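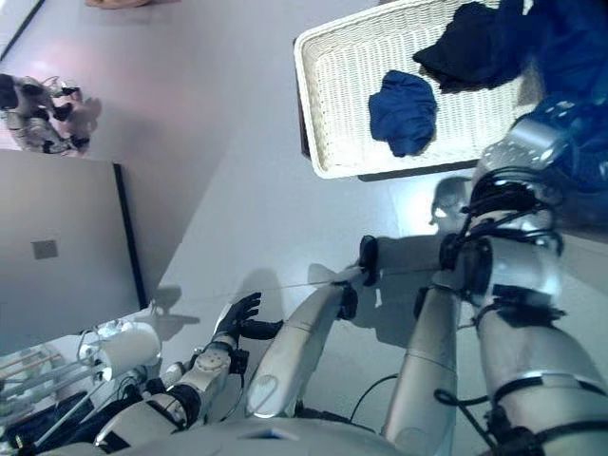 Care and Use: Laundry and Folding

Section 2. Sorting and folding from the basket

Read this section before you use the Grotico basket for the first time. It covers sorting clean clothes at a table and folding them back into the basket. For washing the basket itself, see Section 3.

Before you start

The basket is white wicker and is meant for dry, clean items only. Clear a smooth, flat table large enough to hold the basket with a folding area in front of it. A white or light tabletop makes it easier to tell navy from black and to spot lint on dark clothes.

CAUTION: Do not set the basket on a table that rocks. Do not load it with more than 18 pounds.

Sorting

1. Set the basket toward the back of the table and leave the front clear for folding.

2. Take out the top items one at a time. Lift them straight up. Pulling sideways over the woven rim can snag knits and loose threads.

3. Separate by color first, then by fabric. Blues need a second look: royal blue and dark navy should go in separate piles if any of them are new.

4. Check pockets and close zippers.

Note: Large pieces can hang over the rim while you sort. Move them before you slide the basket, or the fabric will drag across the table.

Folding

5. Lay the item face down and smooth it from the center out with an open hand.

6. Fold both sides in to the middle. Fold the bottom up to the collar or top edge.

7. Fold small cloths in half twice. Put them in the basket first, on the woven floor, toward the middle.

8. Stack heavier garments on top with the folded edge facing you. Stop when the pile reaches the rim.

Liner (optional)

The Prulteo cotton liner fits this basket and is sold separately. Put it in with the seams facing down and fold the top over the rim. Wash the liner before first use. Tumble dry low and iron at no more than 110 degrees C.

CAUTION: Do not place the basket within 500 mm of a heater, stove or open flame.

If something goes wrong

Threads catch on the weave: use the liner, or turn the garment inside out before you put it in.

The basket leans: take everything out and reload it with the heaviest pieces in the middle.

Color has rubbed off on the wicker: wipe with a damp white cloth and let it air dry. Do not use bleach.

Replacement liners can be ordered from Nodell. Have your model number ready.

Revised 2018-06-17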